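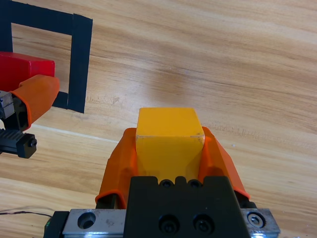 Figure 1. Wrist view from the right arm with the yellow cube in its fingers and the red block held by the left arm at the tape square.

When two arms share one square: a stacking fault and what we did about it
Student project report, Endia robotics option
Submitted 03/06/2024

1. What we set out to do

Our project was called Kusby, and the goal sounded tiny when we signed up for it. Two arms, one table, coloured cubes, and a stack built inside a square of black tape. The left arm would deliver the red cube to the square, the right arm would put the yellow one on top of it, and then both would get clear. We loved this task! It is small enough to understand completely and still has almost every problem of a shared workspace in it: timing, reach, grip, and two machines that both want to be in the same spot.

The arms run on our own task script, which we named Lozano. It sits on top of the lab's motion software and decides which arm may move and when. Most of this report is about a mistake in Lozano that we made ourselves.

2. The fault

We had already run the task 451 times without contact between the arms, and by March we had stopped watching every run closely. On the next run the right arm came in with the yellow cube while the left gripper was still over the square. The outer edge of one right finger caught the left gripper. The soft fingers took most of it, the yellow cube dropped and bounced off the table, and the right arm kept pushing down until one of us hit the stop button.

No one was hurt and nothing was bent. We checked both wrists, re-seated one finger pad and ran the homing routine twice before touching anything else.

What worried us was the pushing. An arm that meets something unexpected ought to give up, and ours carried on as if the table were slightly lower than it had thought.

3. Finding the cause

Our first guess was calibration. We spent a whole afternoon re-measuring the square from both arm bases (good practice, wrong answer) and the figures matched our old ones to within 5 mm, which was well inside what the fingers can put up with.

The second guess was better. Lozano gives out the square like a key: an arm takes the key, does its work, and hands it back. We went through the log line by line and found that the left arm handed back the key when its fingers were told to open. It should have kept it until the wrist had backed away. On a normal run the left arm was quick enough that the gap never showed. On the fault run the log had a pause of 542 ms between the open command and the start of the retreat, and the right arm was already on its way down.

So we had been relying on luck, and we had been relying on it since the first week.

We tried to make it happen again by adding a pause on purpose, with the arms slowed right down and no cube in the right gripper. It happened every time. We were very happy about that, which may sound odd, but a fault you can repeat is a fault you can fix.

4. Changes

The key now goes back only when the wrist is outside a keep-out zone drawn round the tape. The zone reaches about 100 mm beyond the square on all sides. Lozano reads the measured position for this and ignores the commanded one.

We also set a force limit on the downward move. If the arm meets more resistance than a cube landing on a cube should give, it stops and lifts. Getting the limit right took far longer than the rest of the work put together - too low and it refused perfectly good placements, too high and it was no use to anyone.

Last, we changed our own habits. One person keeps a hand by the stop button on every run, including the boring ones. 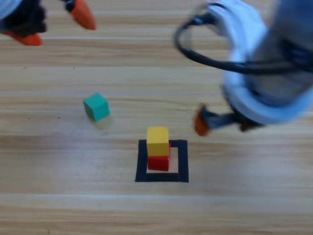
Figure 2. Yellow cube on red inside the tape, with the green cube off to one side and both grippers empty.

5. Where it stands

With the long pause left in the script, the right arm now waits outside the zone until the left has gone, and then comes in. It is slower, and we don't mind at all. The yellow cube can still land a little to one side of the red one. We think this comes from how it settles between the soft fingers when it is picked up, but we have not tested that properly.

6. Still to do

The keep-out zone is a plain box, so it takes no account of the elbow or the cables. Two arms reaching in from awkward angles could still touch higher up, well away from the square. We would like to borrow the clearance checker from the Valesora project, which already handles whole arms, and see if it runs fast enough on our computer.

We would also like to try a third cube on the stack. The waiting rule ought to cope with that as it is, but the force limit will need setting again for the taller pile, and we plan to do it with the arms slowed down first.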